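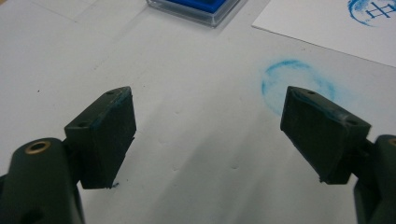 White tabletop, seen from directly behind the gripper fingers.

Prikix Work Table Top

The Prikix is a flat white top for packing benches, sorting stations and light assembly. It is supplied as a single panel and fits all Grusham two-post and four-post frames. Legs are ordered separately.

Surface
The face is sealed and does not need oil or wax. Clean with a damp cloth and mild soap. Do not use scouring powder or solvent-based cleaners. Dark rubber feet may mark the face if left in one place for long periods — fit felt pads under fixed equipment.

Mounting
Each top is drilled for 12 fixing points on the underside. Screws are packed with the frame. Set the top face down on a clean blanket, align the frame and start every screw by hand before tightening any of them. Final leveling is done at the feet.

Spacing
Allow 18 inches between the table and the wall where cable trays are fitted. Tops may be joined end to end with the Aitken joining plate, two plates per joint.

Ordering
Tops ship flat from the Pravport warehouse. Check the corners before signing for delivery. Edge strip in matching white is sold by the roll. For cut-outs or non-standard depths, send a dimensioned drawing to Archie Moncrieff at the trade desk. Cut tops cannot be returned.

Page revised February 7, 2022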